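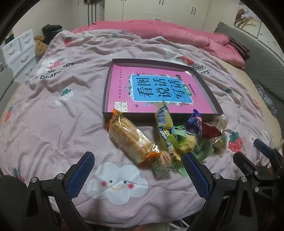 Why Is Every Snack in Its Own Little Wrapper?

Take one cookie out of a pack of 37 and the other 36 start going soft. They don't mean to. Air has water in it, even on a sunny day, and crunchy food soaks that water up like a very slow sponge. Leave a wafer roll out in August and it will soon bend when it ought to snap.

A wrapper keeps the damp air out. It also keeps crumbs in, so you can store candy next to crackers without getting candy that tastes of crackers.

Some wrappers are clear, so you can check for broken bits before you open them. Others have a shiny layer of metal, far thinner than a hair, that blocks light as well. Light can make oily snacks taste stale. Twisted ends are the oldest trick of the lot: pull both sides and the candy spins free, usually under the couch.

The trouble is the trash. Eat 6 small snacks and you have 6 small wrappers, and most of them are hard to recycle. Put them in the bin. Your bed is not a bin, whatever it looked like this morning.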